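Braltix two-arm data work – progress to end of November

For Leonie Danzer

Short one, the long version comes with the budget sheet.

Recorded so far: 1,930 demonstrations. Kept after review: 1,721. Most of the rejects are early ones, operators still learning the handover, plus a bad batch where the two arms' clocks had drifted. Torben fixed the sync, no repeats since.

Handovers are the slow part. 484 of the kept episodes, target was 639, so we are behind there and I'd rather say so now. Single-arm pick and place is done, no more money needed on that.

Labeling – Blagoje is doing it alone, backlog is growing. Would like Stuart for two days a week untill it clears. Please confirm.
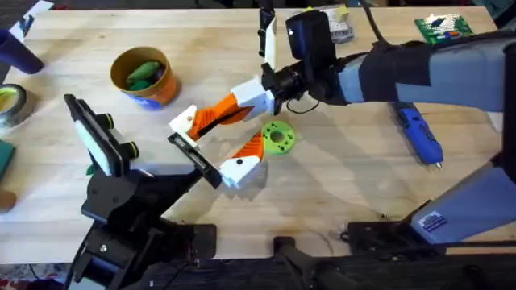
Next: more variety in start positions, the model copies our habits too closely. Also more clutter on the table, early training runs did fine on a clean surface and badly otherwise. Wendelin wants to retrain before we collect more handovers, I want to collect first. Need a decision from you on wich.

Spend is on plan. Spare finger parts ordered from Ortner, not invoiced yet.

3 comments · 0 shares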